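Household Skills 227 -- Unit 2, dishes and drying

Rack goes on the counter, back rim near the wall. Plates in the upright wires, one per slot. Bowls tilted, never flat. Glasses last.

Mat or no mat? Either is ok for this class. Check the mat every 15 min during lab, wring it out when its soaked. Hang it up at the end, dont leave it folded.

Tile counters -- wipe the grout lines too, people forget. We lose almost 50 points a term on this.
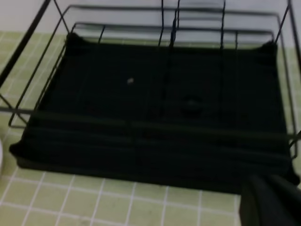

Solange Royer

Black wire rack, black fabric mat laid inside, front edge drooping over the lower rods. Pull yours back a litle before loading. Quiz covers rack order and mat care.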